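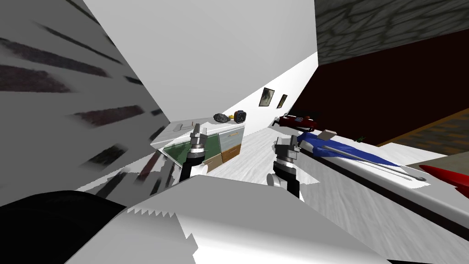 Re: Moving the shared library to the old school in Bistville
Posted to the Sosska Readers list, August 29, 2018, by the list secretary

Dear all,

I thank everybody who wrote to the list about the move. I read all messages twice, and I try to answer the main points. Please excuse my English where it is stiff.

First the earlier message, so that new members can follow:

> I am not against Bistville, but I do not see how we get there
> from Petchrat in the evening. The last bus leaves before the
> reading group is over. Also, what happens to the books in
> Finnish and Estonian? At the meeting in February we were told
> that they stay together as one collection. Now I read that a
> part goes to Stundorow. Which one is true?

Both are true, I am afraid. In February we planned to keep the collection in one piece. After that we measured the shelves at Bistville, and they hold 730 books if we leave the low shelf for the children. We own 741. The difference looks small, but people bring books back and donate new ones, and a full shelf is a bad shelf. So we want to send 100 books to the reading room in Stundorow, which has asked for them two times already.

Which books go? Not the Finnish and Estonian ones. They stay together in Bistville, as promised. The ones that go are mostly second copies and the older travel guides. The list of titles will be sent next week, and if you see there a book that you borrow often, write to me and I will take it off the list. I only ask that you do not do this for every book.

About the bus. I wrote to the bus office and they will not change the evening line. We can start the reading group one hour earlier, or we can share cars. I prefer the earlier hour, but I know that some of you work late. Please answer with one word, "earlier" or "cars", and put it in the subject line – it helps me very much with the counting.

One member asked if the loan period will change. It stays at 3 weeks. You can renew by e-mail, as now. Books borrowed in Sosska can be returned in Bistville and the other way, but please not in Stundorow, they keep their own cards and the two systems do not fit together. 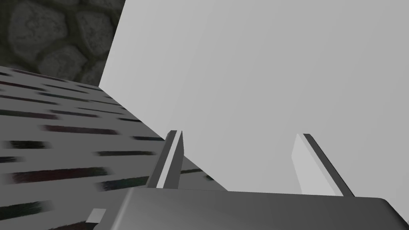
Stone wall and gray surface, computer rendering.

The card catalog is the part that worries me most. Many cards still have the old shelf letters, and some have two different letters, one in pencil. I would like to correct them before we pack and not after. If you have a free afternoon and a readable handwriting, tell me which days are good for you. There will be tea.

Please bring back what you have finished. It is easier to move a book when it is in the room.

With kind greetings to all,
The secretary, Sosska Readers

Recent messages on this list
- Second copies: keep or give away?
- Reading group, choice of the autumn book
- Lost: one green card box
- Shelf letters, old and new

Contact the list owner | © Sosska Readers | Back to top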